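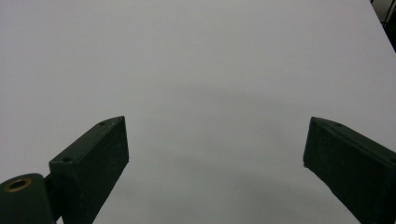

Jade Furnival wrote to us that a white table is a mistake in any house where people eat beetroot, and that she would sooner have a brown one with scratches.

Search this site Go

The white table at Lowther Street
December 2020
By Dineo Adams

I answered Jade that we do not eat at this table, or only biscuits, and she answered that biscuits are how it begins. So I start the gallery with her warning, and the readers may choose their side.

For those who are new on this page: it is my gallery of the work room in our house in Elville, and of the things we have put in it during this year. I do not write long articles. I put a picture and a line or two under it, and then some notes, as people write to me afterwards and ask for the measurements. This time the notes became longer than I planned, so please have patience.

The top of the table, taken close. One straight edge is in the upper right corner, with the dark part of the room behind it, and the light is strongest on the upper half of the white.

Colour

In the shop the colour was called simply white. At home I would call it a white with a little grey in it, somewhat cool. I had hoped for a warmer tone, and for one week in May I was disappointed every morning. Then we changed the bulb in the ceiling lamp and I stopped thinking of it. If you are choosing a white table, I recommend that you ask for a sample and carry it to your own room, and look at it in the evening also. Under the lamps of a shop all whites are good friends.

The finish is matte. This was the one point where Roy Haworth and I agreed from the first day. He had a glossy desk before, from the Nelanow range, and he saw the lamp in it all the time when he was reading. On a matte top you get soft grey shadows and no mirror.

Size

The side along the wall is 100 cm and the height is 69 cm. This is lower than most desks, I know. I am not tall, and I sew more than I write, so for me it is comfortable. Jordan Haworth has long legs and sits at it sideways, like a person on a ferry. If you are of his kind, please buy a higher one and do not blame my gallery.

We looked at the Fudano table as well, with a drawer under it. The drawer was handsome but it took the space where the knees go, and I did not want to sew with my knees in another country.

Cleaning

Evie Nuttall asked me in a letter what I use on it. A soft cloth, warm water and a small drop of dish soap, then a second cloth which is dry. That is all. I do not use the sponge with the green side, on this or on any other thing I want to keep. For pencil I take an ordinary white eraser and go slowly. For ink I have no advice, only regret - there was a ballpoint line near the back edge, and it went away after many evenings, so I cannot say which of my methods was the right one.

Tailor's chalk is easy to remove if it is blue. White chalk you do not see on a white top, and then you find it later on your sleeve.

A matte top keeps the marks of hands less than a shiny one, in my experience, but it keeps dust the same. In the morning, when the sun comes low through the side window, you will see everything. I clean it before supper, and by then the sun is gone and I am at peace.

How we use it

Mostly for cutting fabric. It is a pleasure to cut a dark cloth on a white ground, as the line of the scissors is very clear to the eye. With light cloth it is the opposite and I put a sheet of grey card under it first. Roy uses it for his maps, and Jordan for wrapping parcels, which he does with too much tape.

We have one rule, that what you bring to the table you also carry away from it. It takes less than 30 minutes to put the whole room in order when everybody follows this rule. When somebody does not follow it, I have no figure.

The lamp

Several people have asked about light, so I write it one time here. The ceiling lamp is good for the room in general but your own hands and shoulders come between it and the work. For cutting it does not matter so much. For small stitches it matters a great deal, and then I bring the little lamp from the bedroom and stand it at my left side. If you are left-handed you will want it at the right.

I would like a second lamp fixed to the wall. Roy says the wall is not strong at this place. We are still discussing it.

Letters

Evie writes that she painted her mother's old table white with 6 thin coats, and that it was too many, the paint stayed soft through the whole summer. She asks if anybody knows how to harden it. I do not, but I will pass on any answer.

Jade has written a third time. She has now seen a white table at her sister's house and she admits it made the room look bigger. She has not changed her opinion on beetroot.

The next gallery will be of the shelves, when they are up. The brackets came in the wrong colour and had to go back, so I do not promise a month.

Contact: please use the letter form or leave a note for Dineo Adams
Copyright Dineo Adams, Elville. Please ask before you copy the text or the picture.
Back to top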